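**February 17, 2026**

# Folding tables and folded cloths: the Mevby work room is open!

The new work room at Mevby is finally in use, and what a pleasure it is to have proper tables again. After two winters of sharing the narrow counter next to the kitchen, the cloth group has a space of its own, with good light over the tabletops and room to spread out a piece of fabric without knocking over somebody's coffee.

Malou Vigfúsdóttir has been pushing for this since the old sewing corner closed. She wanted pale tops so that dark fabric would show up well, and she wanted a hole in each one for the cords, so that irons and lamps could be moved from table to table. She got both, and she has been beaming ever since.

"I used to fold on my knees," she told us. "Now I can see every corner of the cloth, and I can stand up straight while I do it!"

The tables came secondhand from Gremness for 3000 kroner, delivery included, and Troels Thygesen spent two evenings tightening the legs and sanding one rough corner that kept snagging sleeves. The carpet stayed. There was a long talk about pulling it up (Birthe Oddsson was very much in favor, as anyone who has hunted for a dropped pin will understand), but it keeps the room quiet, and the 800 kroner set aside for new flooring went toward shelves in the hallway instead.

Folding is the big thing this month. The group has been trying out the triangle fold on two-sided cloths, the kind with one color on the front and another on the back, and it's a lovely thing to learn. Get the first diagonal right and a band of the second color runs along the edge of the first. Get it wrong and you have a lump, but a cheerful one, and you shake it out and start over.

One of the tables, and a yellow and black cloth partway through its fold:
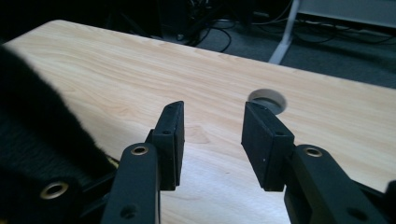
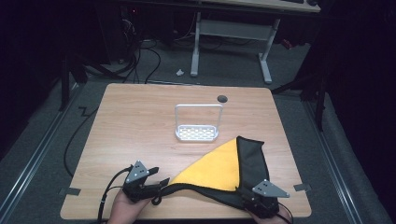 Mogens Bech is putting together a sheet with the folds written out in order, starting with the plain half fold and working up to the triangle and the envelope. He would be glad to hear from anyone who knows the old Michalík napkin fold, which Birthe remembers from her aunt's house but can't get past the third step.

The room has space for 17 people at a time, so please put your name on the list by the door before you come. Bring a cloth if you have one you like, any size up to a small tablecloth. Malou Holst will be running the beginners' table through the end of March, and she still has places left.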